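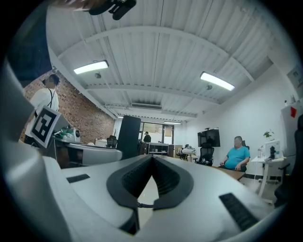 장비 예산은 대개 팔에서 시작해서 팔에서 끝난다. 견적서를 받으면 제일 큰 숫자가 로봇팔이고, 회의에서도 그 숫자만 깎으려고 든다. 그런데 손으로 들고 쓰는 그리퍼로 작업 데이터를 모으겠다는 계획이라면 팔은 한참 뒤의 이야기다. 먼저 돈이 드는 곳은 다른 데 있다. 회색 받침대에 세운 사각 마커, 그리퍼 본체에 붙은 검은 고무 마운트와 그 아래로 지나가는 가는 케이블 같은 것들을 보라. 견적서에서 이런 물건은 '부속품 일체'라는 한 줄에 들어가 있고, 그 한 줄을 풀어 달라고 요구하는 학생을 나는 거의 보지 못했다. 오늘 강의는 그 한 줄을 푸는 연습이다.

# 자동화 장비 기획과 예산: 손잡이형 그리퍼 도입안 검토

작성일 2025-07-06. 강의 전에 읽어 올 것. 계산기 지참.

## 1. 오늘 다루는 사례

가상의 숫자로 연습하면 다들 너무 너그러워지므로 견적서 형식을 갖춘 것으로 한다. 구매를 검토하는 쪽은 Saithong 연구동이고, 공급사 두 곳이 제안서를 냈다.

- **Trustora**: 그리퍼, 카메라, 마커, 소프트웨어를 한 묶음으로 파는 일괄 제안. 총액 3718만 원.
- **Skustbridge**: 품목별 분리 제안. 그리퍼 본체만 확정가이고 나머지는 '협의'.

데이터 정리용 소프트웨어는 두 제안 모두 Floltau를 전제로 한다. 이 점을 첫 번째로 의심해야 한다. 공급사가 둘이어도 소프트웨어가 하나면, 가격 경쟁은 절반만 일어난다. 갱신 요금이 오를 때 옮겨 갈 곳이 없기 때문이다.

총액이 낮은 쪽을 고르라는 문제로 읽으면 틀린다. Skustbridge 제안에는 총액 자체가 없다. 총액이 없는 제안서를 총액이 있는 제안서와 나란히 놓고 "저렴해 보인다"고 쓴 과제가 해마다 나온다. '협의'는 가격이 0원이라는 뜻이 아니다.

## 2. 판매 자료를 읽는 법

판매 자료에 자주 나오는 문장을 모았다. 옆에 적은 질문은 그대로 이메일에 붙여 넣어도 된다.

| 자료에 적힌 말 | 되물을 말 |
|---|---|
| 누구나 바로 사용 가능 | 처음 쓰는 사람이 버린 기록은 몇 건이었나 |
| 어떤 로봇팔과도 호환 | 실제로 붙여 본 팔의 목록을 달라 |
| 유지보수 부담 없음 | 패드와 고무 부품의 단가표를 달라 |
| 설치 공간 불필요 | 마커는 어디에, 무엇으로 고정하나 |
| 소프트웨어 포함 | 몇 년 포함인가, 갱신 요금은 누가 정하나 |

'누구나 바로 사용 가능'이 특히 고약하다. 손에 드는 도구니까 드는 것은 누구나 한다. 쓸 만한 기록을 남기는 것은 다른 문제다. 손목을 너무 빨리 돌리면 위치 추정이 흔들리고, 몸이 마커를 가리면 그 구간은 버려야 할 수도 있다. 연습 시간에도 인건비가 나간다. 그런데 교육비 항목에는 보통 '제조사 교육 1회'라고만 적혀 있다.

'설치 공간 불필요'는 반쯤 맞는 말이다. 고정식 로봇 셀처럼 안전 울타리를 칠 일은 없다. 그래도 사람이 움직일 바닥, 물건을 올려놓을 책상, 마커를 세울 자리, 충전하고 보관할 선반이 필요하다. 사무 공간을 같이 쓰기로 했다면 시간표도 짜야 한다. 공간 사용료를 내지 않는 기관이라고 해서 이 항목을 0으로 적지 말 것. 다른 팀이 쓰지 못한 시간을 적으면 된다.

## 3. 품목을 네 덩어리로 나누기

견적서가 어떤 순서로 쓰여 있든 아래 4개 덩어리로 다시 옮겨 적는다. 공급사의 분류를 그대로 따라가면 공급사가 보여 주고 싶은 순서대로 보게 된다.

### 가. 손에 드는 것

본체, 손가락, 패드, 케이블, 카메라와 그 고정부. 본체는 오래가지만 패드는 소모품으로 보아야 한다. 물건에 닿는 면이고, 닳으면 같은 동작도 다르게 기록된다. 패드를 갈기 전과 간 뒤의 데이터를 섞어도 되는지는 공급사가 답해 주지 않는다. 여러분이 시험해야 하고, 시험에도 시간이 든다.

예비 본체를 둘지 말지는 늘 논쟁이 된다. Trustora 제안서는 수리 기간을 '신속'이라고만 썼다. 나는 날짜가 없는 '신속'을 배송 기간과 같게 놓고 계산한다. 제안서에 적힌 납기가 9주이므로, 고장이 나면 9주 동안 멈춘다고 보고 그 손실이 예비 본체 값보다 큰지 따진다. 너무 비관적이라는 항의가 들어오면 공급사에 수리 일수를 계약서에 넣어 달라고 하면 된다. 넣어 주면 그때 숫자를 고친다.

### 나. 자리에 두는 것

마커, 받침대, 상자, 책상, 이동식 선반, 조명. 여기서 예산을 가장 많이 빠뜨린다. 하나하나가 싸서 자산으로 등록되지도 않고, 결국 소모품비나 누군가의 개인 카드로 나간다.

마커는 인쇄물이니 공짜라고들 한다. 종이는 그렇다. 휘지 않게 붙이고, 넘어지지 않게 세우고, 매번 같은 크기로 다시 인쇄되는지 확인하는 일은 공짜가 아니다. 인쇄 배율이 조금 틀어진 마커로 모은 데이터를 나중에 되살리는 비용을 생각하면, 판에 제대로 붙인 마커를 처음부터 사는 편이 나을 수 있다. 나을 수 있다고만 쓴 것은 내가 두 방법의 비용을 같은 조건에서 비교한 자료를 아직 보지 못해서다. 판매 자료의 비교표는 자료로 치지 않는다.

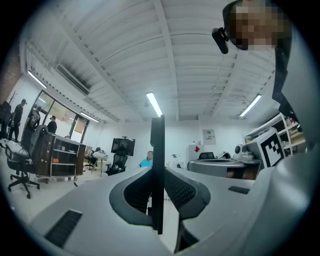

그림 2. 두 손가락 안쪽의 검은 메시 패드. 오른쪽 흰 선반 앞 상자에 큰 사각 마커가 보인다.

그림 2에서 견적서에 들어갈 만한 것과 들어가지 않을 것을 나누어 본다. 그리퍼는 당연히 들어간다. 마커는 제안서에 따라 다르다. 선반과 바퀴 달린 나무 수납 카트, 의자는 어느 공급사도 적어 주지 않는다. 천장의 형광등도 마찬가지인데, 창으로 낮빛이 들어오는 방이라면 조명 조건을 어떻게 관리할지 계획서에 한 줄은 있어야 한다. 블라인드를 달 것인가, 시간대를 정할 것인가, 그냥 다양성이라고 부를 것인가. 마지막 안이 제일 싸고 제일 자주 채택된다. 나쁜 선택이라고 단정하지는 않겠지만, 왜 그렇게 정했는지는 적어 두어야 한다.

### 다. 화면 안에 있는 것

Floltau 사용권, 저장 공간, 백업, 검수용 컴퓨터. 저장 공간은 기록 1000건을 기준으로 견적을 받는다. 공급사마다 시간, 용량, 건수로 단위를 다르게 쓰기 때문에 한 단위로 통일하지 않으면 비교가 되지 않는다. 한 건의 길이도 정해서 알려 준다. 길이를 알려 주지 않으면 가장 짧은 시연용 기록을 기준으로 답이 온다.

확인할 것:

- 원본 영상을 그대로 내려받을 수 있는가
- 사용권이 끝난 뒤에도 파일이 열리는가
- 얼굴을 가리는 처리가 기본 기능인가, 별도 요금인가
- 실패한 업로드도 요금에 잡히는가

세 번째 항목은 빼먹기 쉽다. 사람들이 오가는 방에서 쓰면 주변 사람이 화면에 들어온다. 동의 절차와 가림 처리를 누가 맡는지 정하지 않은 계획서는 예산 심사 전에 다른 심사에서 걸린다.

### 라. 사람

작업자, 검수자, 장비를 정비하는 사람. 한 사람이 다 한다고 적은 계획서가 많다. 그렇다면 그 사람이 쉬는 날의 산출량을 0으로 적는다. 검수 인건비가 수집 인건비보다 커질 가능성도 열어 둔다. 모으는 일은 눈에 띄고 보고서에 사진도 실리지만, 버릴 것을 고르는 일은 그렇지 않아서 예산에서 늘 밀린다.

## 4. 단가를 무엇으로 나눌 것인가

Trustora의 발표 자료는 총액을 기록 1000건으로 나누어 건당 비용을 냈다. 3718만 원을 1000으로 나누면 건당 3만 7180원이다. 나눗셈은 맞다. 그런데 분모가 무엇인지 보라. 자료의 각주에는 '수집 기준'이라고 되어 있다. 검수를 통과한 건수가 아니다.

1. 통과율을 모르는 상태에서 건당 비용은 의미가 없다. 절반을 버리면 같은 식에서 단가가 두 배가 된다.
2. 분자도 덜 찼다. 인건비가 없고, 위의 '나' 항목이 거의 없다.
3. 건마다 난도가 다르다. 컵을 옮기는 기록과 천을 접는 기록을 같은 한 건으로 셀 것인지 먼저 정해야 한다.

통과율을 공급사에 물으면 높은 숫자가 돌아올 것이다. 누가, 어떤 방에서, 무슨 작업으로 얻은 숫자인지 같이 물어보라. 답이 없으면 그 숫자를 표에 넣지 말고 빈칸으로 둔다. 빈칸이 있는 표를 제출하는 것이 부끄럽다면 빌려서 시험하는 비용을 예산의 첫 줄에 넣으면 된다.

## 5. 빌릴 것인가, 살 것인가

나는 처음 도입할 때 전량 구매하는 안에 점수를 잘 주지 않는다. 장비가 나빠서 그러는 것이 아니고, 무엇을 모을지 정하지 않은 채 사는 경우를 너무 많이 봤다. 대여안에도 함정은 있다. Skustbridge의 대여 조건을 보면 패드 마모는 사용자 부담인데 마모의 기준이 적혀 있지 않다. 반납할 때 다투게 될 문장이다. 인수 시점의 상태를 양쪽이 함께 기록한다는 조항을 요구한다.

다음 경우라면 구매 쪽으로 기울어도 좋다.

- 시험 대여에서 얻은 통과율이 있고, 그 숫자로 계산해도 대여가 더 비싸다
- 수리 일수가 계약서에 들어갔다
- 소프트웨어 없이도 원본을 읽을 수 있다는 것을 직접 확인했다

'연말 전에 예산을 써야 한다'는 사유는 인정하지 않는다. 실무에서 그렇게 돌아간다는 것은 안다. 과제에서까지 연습할 일은 아니다.

## 6. 일정에 관한 메모

납기 9주를 달력에 옮기면 대부분의 계획은 첫 학기를 잃는다. 발주 결재에 걸리는 시간은 9주에 들어 있지 않다. 10월에 수집을 시작하겠다는 계획서라면 결재일, 발주일, 도착일, 시험 완료일을 따로 적어라. 도착일과 수집 시작일이 같은 날로 적힌 계획서는 돌려보낸다. 도착한 날에는 상자를 열고, 빠진 부품을 확인하고, 공급사에 전화를 건다.

시험 기간에 할 일은 수업에서 따로 다룬다. 마커 위치를 바꾼 뒤의 재측정, 패드 교체 전후 비교, 조명 변화까지 포함해서 잡는다.

## 과제

두 제안서를 3절의 덩어리로 옮겨 적고, 빠진 항목에 '미기재'라고 표시한다. 추정 금액을 넣었다면 근거를 같은 줄에 쓴다. 근거가 "공급사가 그렇게 말함"이면 그렇게 쓴다. 감점하지 않는다.

마지막 장에는 도입하지 않는 안을 넣는다. 기존 데이터를 쓰거나 작업 자체를 바꾸면 얼마가 드는지 한 쪽으로 계산한다. 분량은 표를 빼고 4쪽 이내, 견적서 원본은 뒤에 첨부한다.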